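Mon 26 June

Back on the block set for Femia after the gap. Bench 2, perforated table, maple board on top as the working surface. Notes are for me, Eulalia and whoever picks up the second print run.

**Blocks**

Shapes in use: cylinder, star, cube, pentagon, heart. Colours in use: red, blue, green, yellow. Not every shape exists in every colour yet. Povilas has the list of missing combinations and is printing in the order Femia asked for, which puts the hearts last.

Surface finish is as printed. I tried sanding one spare star in January and the points went soft before the ribbing had gone from the flats, so no sanding. The ribbing is acceptable to Femia provided it is even. Where a layer has shifted, reject the part; don't try to fill it.

Weighed the spare cylinder and the spare cube on the small balance, both came out within what the slicer predicted. Did not weigh the stars. Infill stays as it is.

**Board**

The board is the strip-glued maple one from the kitchen shop, oiled once by Évan and left over a weekend. It measures 461 by 310 on the label and 461 by 309 with my rule, so the label is good enough. The other board (the 478 one) has a slight bow along its length and rocks if pressed at a corner. Moved to the shelf under the window, marked with tape. It can be used for gluing but not for anything that has to sit flat.

Checked the good board with the steel straight edge in both directions and across both diagonals. No light under the edge except at one glue line near the middle, where a 0.05 feeler would not go in. Leave it alone.

Reason for using maple and not the bare table: the holes. A star put down over the grid can drop a point into a hole and lean. The cylinders are fine on the grid but the pentagons catch when pushed sideways. On the board everything stands square and slides the same in all directions, near enough. Along the strips is a little easier than across them, which I put down to the glue lines. Have not measured it.

**Layout**

Two groups, as Femia's sheet has it: red and blue on the left, green and yellow on the right. Gaps between groups are by eye. The sheet gives a drawing without dimensions, and Teemu asked them twice for dimensions and got the same drawing back, larger.
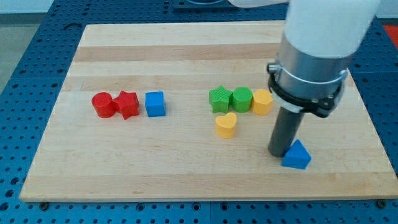
The star is the awkward shape. Set against a cylinder it touches at one place only and turns if nudged, after which the whole row is out. The cube has soft edges and gives no crisp line to set against either. I tried a strip of 12 mm square bar as a fence behind the row, pushed the blocks up to it, then drew the bar away. Works for cubes and pentagons. For stars the fence meets two points and holds them well, but the middle of the row then sits further back than I'd like. Acceptable for now.

Heart: stands upright without help on the maple. Évan's version had a sharp tip and was no use. The tip in the present drawing is Povilas's change and should be kept. Please don't "correct" it back to the outline on the sheet.

**Colour**

Green and yellow filament are both Tredura, opened the same week. Red is the tail of an older spool and there are 38 grams left on it by the scales, spool weight taken off. That will not cover the red heart and the red pentagon both. Eulalia to decide whether we start the new red for all of them or accept two reds. My view is that two reds side by side will be obvious on pale wood and hardly noticeable on the blue table. She should look at it on the board.

The new spool is from Uibo and reads slightly more orange on the sample chip. Chip is in the tin with the feeler gauges.

**Light**

Overhead tubes only, blinds down. The angled faces on the yellow pentagon pick up the light and look nearly white from the stool. From standing height it is better. Gunārs has a diffuser panel he used for the Akano job and will bring it down if he can find the clips for it. Without the clips it hangs at a slant and is worse than nothing.

The oil on the board has gone dull since it was put on, which helps. Don't re-oil before the blocks are signed off. A fresh coat would leave marks on the underside of the prints, and the red ones would show it first.

**Odds and ends**

- Board wiped with a dry cloth before use. Dust from the printer bench gets over here whenever the door is propped.
- One green cylinder rejected, seam stood proud and it rocked. In the scrap box.
- Deburring knife is missing its cap again.
- The yellow star finished overnight but I have not looked at it. Still on the plate.
- Femia's sheet is revision C. There is a revision B pinned by the sink – ignore it, the hearts are the wrong way round.

**To do**

- Povilas: tolerance on the cube faces. Two cubes put together show a gap at one end, and I'd like to know if that is the print or the drawing.
- Eulalia: red, as above.
- Teemu: ask Femia if the clusters may touch the edge of the board. The drawing has no edge on it at all.
- Me: make the fence properly, with a relief for the star points. Offcut of the 12 mm bar is long enough. Mill is free Thursday after lunch.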